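The Year I Tried to Learn Welsh

I signed up for the course in April, in the mood people are in when they buy kayaks. My great-grandmother spoke Welsh, or at any rate swore in it, and I had decided that this was a thing that could be inherited if you put in fifteen minutes a day.

The app was called Didby. It had a small cheerful badger who wept if you missed a session. By the second week I could say that the dragon was on the bus, and that I did not want any more parsnips, and I was feeling fairly continental about the whole business. Then the mutations began.

If you haven't met Welsh mutations, the idea is that the front of a word changes depending on what is standing next to it. A cat is "cath" until it has the bad luck to be "the cat," at which point it becomes "y gath" and you can no longer find it in the dictionary. My cat, if I had one, would be "fy nghath," a word I practiced in the car with the windows up.
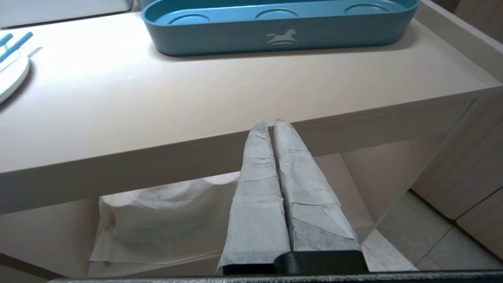

So I gave up on the badger and found a person. Sioned Probert teaches a conversation class on Thursday evenings above a shoe repair place, and she has the patience of someone who has heard every possible thing done to the letters "ll." There were five of us to begin with. Segundo Castaño was the star, having already learned four languages and having no fear at all of sounding stupid. I have one language and a great deal of fear.

Sioned's method is to forbid English from the moment you hang up your coat. This produces long silences, broken by somebody announcing that it is raining. We all became very good at rain. By summer I could describe drizzle in three tenses, and on 17th June, with the sky perfectly blue, I told the whole class it was pouring, as it was the only sentence I had ready.

The homework was to label your house. I had a pack of 500 sticky notes and went at it like a bailiff.
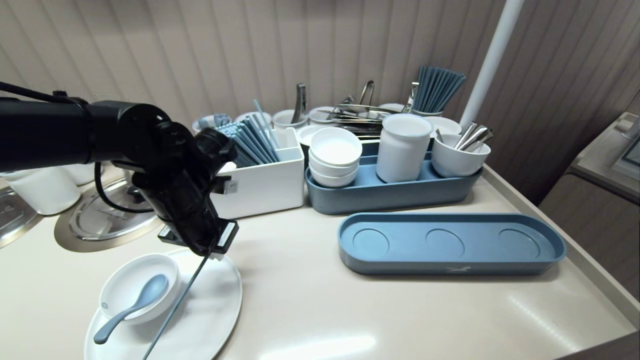
The kitchen is where most of my vocabulary lives, even now. I learned it in the order you'd meet it at breakfast, and I still have to start from the beginning, like a child singing the alphabet to get to Q. A spoon is "llwy," a bowl is "powlen," and a plate is "plât," which I resented, having braced for worse. With a bowl sitting on a plate and a spoon sticking out of it, I can get through a whole sentence, prepositions included, and only the prepositions will be wrong. Lids I never did get the hang of.

I went back to Didby for a look last week. The badger has kept a record of the 143 days I've been away and would like to discuss it. I've told him, in what I believe is correct Welsh, that the dragon is on the bus. Class starts again in the fall and I've already paid, so I should probably find where I put the verb tables.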